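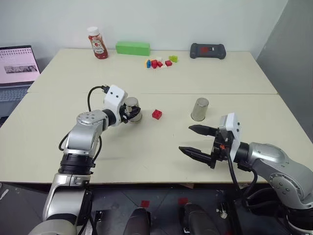
Report of a visit to the Hekurix charging accessories works, Trunduvier
14 February 2022

Purpose of the visit

Members of the Consumer Devices Group were invited by Hekurix to see the site at Trunduvier where the company assembles and tests its power banks, wall adaptors and charging cables. The visit followed an exchange of letters begun in September, in which the Group had asked how the firm arrives at the capacity figures printed on its packaging. Three members attended. They were received by Győző Medve, head of product testing, and by Ngan-ling Kuo, who is responsible for returns and repairs.

The Group wishes to thank both for their time and for the frankness with which questions were answered.

Arrival and introduction

The works occupies a two-storey building on the edge of the town, a short walk from the bus stop on the ring road. Visitors sign in at a side entrance, as the main doors are reserved for deliveries. Coats and bags are left in lockers, and overshoes and wrist straps are handed out before anyone goes on to the assembly floor.

Mr Medve opened with a short talk on the history of the firm. Hekurix began as a supplier of replacement leads for cordless telephones and moved into mobile accessories when that trade declined. It now sells under its own name and also makes power banks for Flodar, whose products differ in casing and in the number of ports but share the same circuit board. Members were shown a Flodar unit and a Hekurix unit side by side with the covers removed.

Assembly

Cells arrive at Trunduvier in sealed trays. Each cell is measured for voltage and internal resistance on delivery, and those outside the agreed limits are put aside for return to the supplier. The remainder are sorted so that cells used together in one power bank are closely matched. Mr Medve described this as the step which has most effect on how the finished article behaves after a year or two of use.

The circuit boards are bought in complete and are programmed on site. Staff fit the board and cells into the lower half of the casing, connect them and pass the unit on for a first electrical check before the cover is closed. The covers are clipped and not glued. This was a change made at the request of the repairs section, and members regarded it as a welcome one.

Cable assembly takes place on the upper floor and was seen only briefly, as the shift was changing over. Members noted that finished cables are sampled for bend testing, in which the lead is flexed repeatedly at the point where it meets the plug. The current braided lead must withstand 2,000 bends under load without a break in charging. A member asked whether customers were told of this figure. Mr Medve replied that they were not at present, although the company had no objection to its being made known.

Capacity testing

The greater part of the afternoon was spent in the test room. Power banks taken from each batch are charged in full, rested, and then discharged at a steady rate while the energy delivered at the port is recorded. The process takes most of a working day for the larger models. On the day of the visit the screens showed a run of the pocket model, a slim unit intended to give a telephone part of a charge.

Members had asked in advance about the difference between the capacity of the cells and the amount that reaches the telephone. Mr Medve set this out clearly. The voltage of the cells has to be raised to that of the charging port, and some energy is lost as heat in doing so, with further losses in the cable and in the telephone itself. The number on the front of most packaging in the trade refers to the cells alone. For the pocket model, a sample unit on the bench had given a reading of 1,896 milliampere-hours at the port, which is a good deal lower than the figure on its box.

The Group takes the view that a buyer comparing two products in a shop would be better served by the delivered figure. Mr Medve did not disagree, but observed that a single maker printing the lower number would appear to be selling an inferior article – a difficulty which the Group accepts is real.

Wireless charging was discussed at some length. Hekurix does not make a wireless pad, but it tests those supplied by Choo for sale in a joint pack with its wall adaptor. A telephone placed off-centre on the pad charges more slowly and becomes warmer. Thick cases have a similar effect. Members were shown temperature charts for a well-placed and a badly placed handset and found them persuasive. It was suggested that a simple diagram of correct placement be included in the pack.

Returns and repairs

Ms Kuo then took members to the returns section on the ground floor. It received 983 items in the previous year. The most common complaint is that a power bank will not charge, and in many such cases the fault is found to lie in the customer's cable. Ms Kuo explained that the section now sends a known good cable with a prepaid envelope before asking for the power bank itself, and that this had shortened the average wait.

Units with swollen cells are never repaired. They are placed in lidded metal bins containing dry sand and collected by a licensed contractor. Members asked what advice is given to customers who discover a swollen unit at home, and were read the text used by the telephone staff. It is plain and sensible, but it does not appear in the printed instructions. Ms Kuo undertook to raise this with her colleagues.

Ports damaged by wear are replaced where the casing can be opened. Older glued models are exchanged instead, and Ms Kuo expects these to make up a smaller part of the work as they pass out of guarantee.

Matters to be followed up

Hekurix will send the Group a copy of its test method for delivered capacity, together with the temperature charts for wireless charging.

The Group will write to Flodar and Choo asking whether they would be willing to state delivered capacity or charging rate on their packaging in addition to the present figures.

A draft note for members on the storage and disposal of power banks will be prepared and sent to Ms Kuo for comment before it is issued.

Members wishing to see the bend test results in full should apply to the Group's office in writing.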